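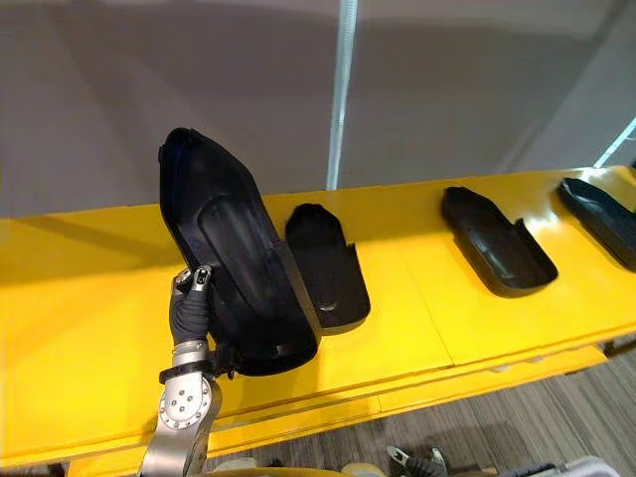

*Reading time: 3 min*

### 4.2 What the hand learned from thin rims

So let's talk about the trays, since they ate most of our February. Everything up to this point in the paper used boxes and bottles, and our grasp policy (we call it Pelo) did fine on those. Black molded trays on a glossy yellow surface are a much meaner test. The rim is thin, the plastic is dark enough that our depth readings go patchy inside the recess, and the long rounded outline gives the planner two ends that look a lot alike until you get close.

We trained Pelo on 3,291 teleoperated grasps, all of them collected with the same pair of arms we test on. Of those, 2,000 involve a rim or an edge of some kind and the rest are whole-body grasps on chunkier things. I wanted to throw the chunky ones out! My thinking was that they'd pull the fingers too wide. We tried it, and the version without them got worse at closing on the tray, mostly because it gave up early when the first contact felt wrong. They're back in.

The policy gets one head camera view, the joint positions and the current in each finger motor. It predicts the next short chunk of motion, runs part of it, and looks again. There's no tray model anywhere in the pipeline and no markers on the parts. We did start from the Þorgeirsson contact loss, which penalizes fingertip sliding, but we only turn it on once the current passes a threshold (see 3.1 for how we set it).

Figure 2 is the moment I care about most in this section, with the fingers curled at the end of the tray nearest the front lip. 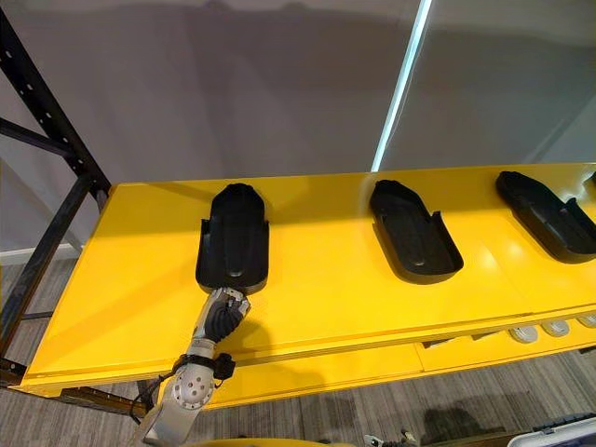
**Figure 2.** Rim contact at the lower end of the first tray, arm coming in from the front of the shelf.

Approaching from the front keeps the forearm clear of the neighboring trays, but it also drops a shadow on the yellow right next to the hand, and our early runs kept treating that shadow as part of the tray. Random brightness patches in training took care of most of it. The leftover misses look like plain depth error to me, though I can't prove that from these logs.

For comparison we ran the Merkurau planner with its default settings and then again with our finger limits swapped in. Each method got 5 rounds per layout over 4 layouts, and we reset the trays by hand between rounds. Pelo held on through the lift more often in every layout. The gap shrank a lot when the long axis pointed straight at the robot, where the planner's guess about the rim is pretty good already.

One thing we haven't sorted out is what happens after the lift, when the part has to stay steady near vertical with only a corner pinched. The Pratodov benchmark stops scoring as soon as the object clears the surface, so none of that shows up in our numbers. We come back to holding in Section 5, with a slower wrist and a different threshold.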